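Garden > Indoor Growing > Seed Starting > Erum Cabinet

Print this page | E-mail this page

Lideo Erum Seed-Starting Cabinet, 3-Shelf

Price: $179
Ships in one box, assembly needed

If you have ever tried to raise tomatoes on a windowsill in a house that faces north, you already know why a cabinet like this exists. The seedlings come up pale and leggy, they lean toward the glass like people at a parade, and by the time it's warm enough to plant them out half of them have flopped over. I did it that way for years and told myself it was fine. It was not fine, and my peppers would have said the same.

The Erum is a seed-starting cabinet with three shelves, a light strip over each one, and a gentle heating mat on the bottom shelf for the things that like warm feet (peppers, eggplant, basil, and those fussy little celosias). It stands on the floor, takes up no more room than a narrow bookcase, and has a clear door in front so you can peek without letting all the damp air out. I have had one running in the back room of the shop since last April and I still stop to look at it most mornings with my coffee, long after there is any real need to.

Lights

Each strip gives an even white light that is easy to live with. Some grow lights turn a room purple, and if your cabinet is going to be in the kitchen or a spare bedroom you will be glad these don't. The strips hang on little chains, so you start them low over the trays and raise them a link or two as the plants get taller. Keep them close! Nearly every customer who tells me about weak seedlings has the lights hung too high.

All three strips and the mat together draw 100 watts. There is a timer built into the top panel, with one dial for hours on and one for hours off. It isn't clever and it doesn't talk to your phone, but it does keep its place if the power goes out for a short while.

Trays and shelves

Every shelf holds two standard nursery flats side by side, or one flat and a row of small pots if you're the kind of gardener who can't stop at the seeds you planned for. The shelves are open wire, so do use flats without holes, or slip a drip tray under them. Water dripping down from the top shelf onto the lettuce below is no great harm, but water dripping onto the mat plug is a nuisance. The shelves lift out for washing, and they fit in most bathtubs. A drop of dish soap and a soft brush is all you need between crops.

Cables and connectors

I get more questions on the wiring than on everything else put together, so let me go through it slowly. The light strips and the timer are joined by low-voltage leads with small push-in connectors, and the leads run up the back corner of the cabinet behind a snap-on cover. You don't have to strip any wire or own a soldering iron. Each connector goes in one way only. If it won't go, turn it over and try again, and please don't lean on it. Thin leads like these don't mind being coiled or tucked away, though they do mind being pulled, so always hold the connector and never the wire when you take one out.
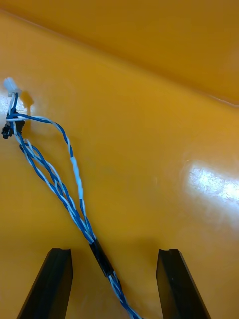
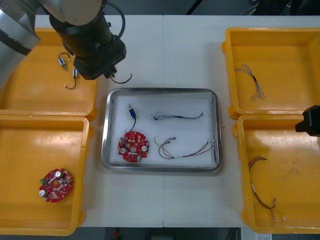 Twisted blue and white wires:

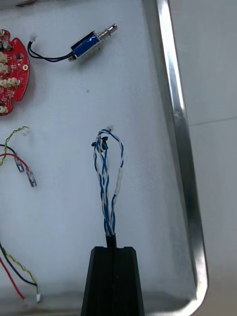

Spare parts

We keep the following for the Erum, and we try hard never to run out between New Year and the end of spring:

Light strip, with hanging chains
Lead set, full cabinet
Timer panel
Heating mat for bottom shelf
Door hinge, pair (made by Bošković, and better than the hinges that came on the older cabinets)
Leveling feet, set

If you have one of the first run of cabinets, with the gray handle, look at the sticker inside the door before you order a timer panel. Those used a wider connector and the new panel won't fit without the adapter. Tell us which handle you have and we'll put the right one in the box.

Putting it together

Set aside an evening, or an hour and a half if you are handy and the dog stays out of it. The frame slots together and is held by thumb screws, and the only tool you need is a small Phillips screwdriver for the door hinges. Stand the cabinet where it's going to live before you load it – a full one with wet trays is heavier than it looks, and I have the back to prove it. Let it run empty overnight with the mat on, then check the bottom shelf with a soil thermometer before you sow anything.

What goes with it

The Rorkitz flats and humidity domes fit the shelves very well and come in packs on the next page. Any fine seed mix will do. A small clip-on fan is worth having too, as moving air keeps the soil surface from turning green and makes the stems sturdier.

Returns

Send it back unused in its own box and we'll refund the price, less shipping. If a part is faulty, write to us first and we will most likely just mail you a new one and save you the trouble of packing everything up again.

Questions about the cabinet go straight to me, and I'm happy to talk about tomatoes as well.

Ilir Angelovski
Page updated January 2018

Print this page | E-mail this page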